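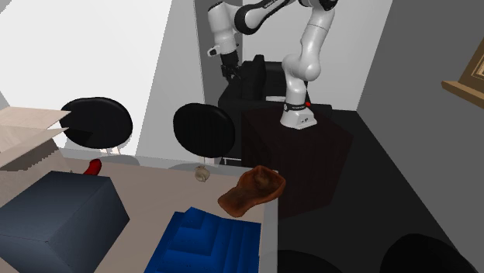

Grinia stellt Ersatzteilversorgung auf Zentrallager Benden um

25. August 2018 – Der Armaturenhersteller Grinia verlagert seine Ersatzteilversorgung zum Oktober vollständig in das Zentrallager Benden. Die bisherigen Auslieferungsstellen in Zelton und Han werden geschlossen, die Bestände bis Ende September überführt. Bestellungen, die vor der Umstellung eingehen, werden noch vom jeweiligen Altstandort ausgeliefert.

Betroffen sind Dichtungssätze, Spindeln, Ventilsitze und Stellantriebe der laufenden Baureihen. Für abgekündigte Baureihen gilt weiterhin eine Lieferzusage von 18 Jahren ab Produktionsende. Gussteile werden wie bisher auftragsbezogen gefertigt und sind von der Verlagerung ausgenommen.

Die Regellieferzeit für Lagerteile beträgt künftig drei Werktage, bisher waren es ab Han vier. Eilaufträge nimmt Benden werktags ab 7 Uhr an. Der Zuschlag für Eilsendungen bleibt unverändert, entfällt jedoch bei Rahmenverträgen mit Wartungsanteil.

Mit der Umstellung ändern sich auch die Artikelnummern. Die alten Nummern bleiben im Bestellsystem hinterlegt und werden automatisch zugeordnet – bei Bestellungen per Fax ist die neue Nummer anzugeben. Eine Konkordanzliste geht den Vertragskunden mit der nächsten Rechnung zu.

Rücksendungen sind ab Oktober ausschließlich an Benden zu richten. Teile mit Medienkontakt werden nur mit ausgefüllter Unbedenklichkeitserklärung angenommen. Die Reparaturannahme in Zelton bleibt bestehen.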